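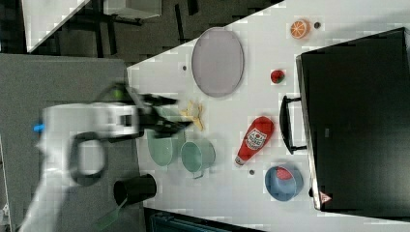 Banana and strawberry on the table, lavender plate behind.

Calham summit venue - security walkthrough, Friday
Checked by: S. Halonen

Press pen barriers - OK. 40 seats, all numberd.
Motorcade gate - FAIL. Latch sticks, Puver to fix before delegations land.
Metal detectors - OK, two tested.

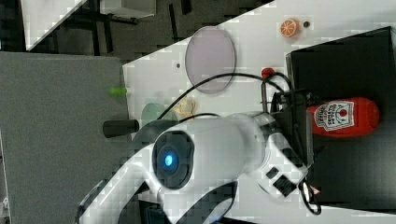 Interpreter booths - OK but booth 3 mic dead. Elsa Lappalainen told.
Fire exits - east one blocked by flag stands, moved. Recheck at 80 min befor arrival.
Badge list - still waiting on Stornolitz.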